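Woltell open day, anyone else go?
General Automation > Shows and site visits

tinsnips43
Posted 16th July
Drove 300 km for the Woltell open day and came home with a sore back and a sausage roll. The talk promised "general purpose table setting". I got a pair of grippers over a black tray and a fellow named Rogelio Galang telling us how good it will be once the next version lands. I've been hearing about the next version since February. Two from my phone folder: 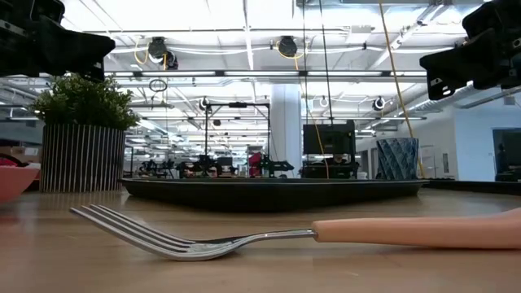
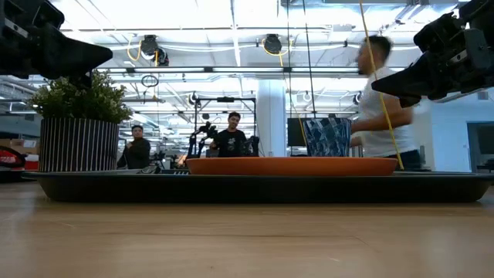
Woltell demo table. Fork in the first one, orange plate on the tray in the second.

What does this do that a kid on pocket money can't?

rashti_owner
I was there too and I think you're being harsh. Forks are hard. Shiny, thin, tines sticking up, and the handle is fat at one end. Our Rashti cell at work would never find one. The arms at the back under the black frame are what a person drives to teach it, and Jericho Rivera gave a decent talk on that part.

tinsnips43
Decent talk, sure. I asked him how many tries out of 900 came good with nobody's hands on the controls and he said he'd get back to me. He has my email.

mpascual
Was that the question near the end? I was behind you. He did say the figures were still being checked — which I took as a no.

rashti_owner
Or it means they're being checked, Maribeth.

coldsolder
Bigger worry for me is the layout. In the second photo there's somebody in a white t-shirt walking behind the table with a gripper tip hanging just above their shoulder. No rail that I can see. At our plant you'd be sent home for that.

rashti_owner
You can't tell from a photo if the arms were powered. Small arms anyway.

coldsolder
Small arms still poke eyes. I'd want to see the risk assessment before I let visitors stand there.

tinsnips43
Didn't get handed one. Got a lanyard and a Drivix pen.

mpascual
Is Fament doing an open day this year? Torunn Isaksson used to run theirs and she'd let you pick the object yourself. I brought a colander.

coldsolder
How'd it go with the colander

mpascual
Dropped it 2 times, then got it. I trusted that more than anything I saw at Woltell.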